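Slide 9, data collection at home. (Breathe. You talked too fast at this point in rehearsal!)

Okay, so this is the part I really wanted to show you. Up to now everything I've talked about came from our lab tables, and lab tables are boring. Same light, same height, same gray surface. So in September Riku Wada and I took the handheld gripper into people's homes and recorded 257 demos, in bedrooms, kitchens, wherever they'd let us in.

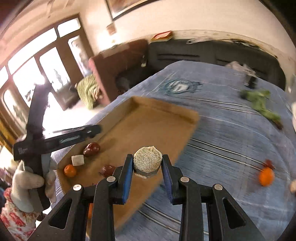
Handheld gripper on a round, textured puck, bedroom set.

Look at what the policy has to deal with here! Striped bedspread, a tilted cardboard tray, daylight coming in through the glass door, a plush rabbit off to the left. We left all that in the training data, no cropping, no masking.

(Click.) Result: we trained one policy on the lab demos and one on the home demos, then gave each of them 50 grasps in a room neither had seen. Lab policy got 26. Home policy got 41, and I made Kaede Sugiyama rerun it because I didn't believe her.

If someone asks about soft objects, go to backup slide 3. Thank Tetsuya Shimada for the finger pads, then on to failures.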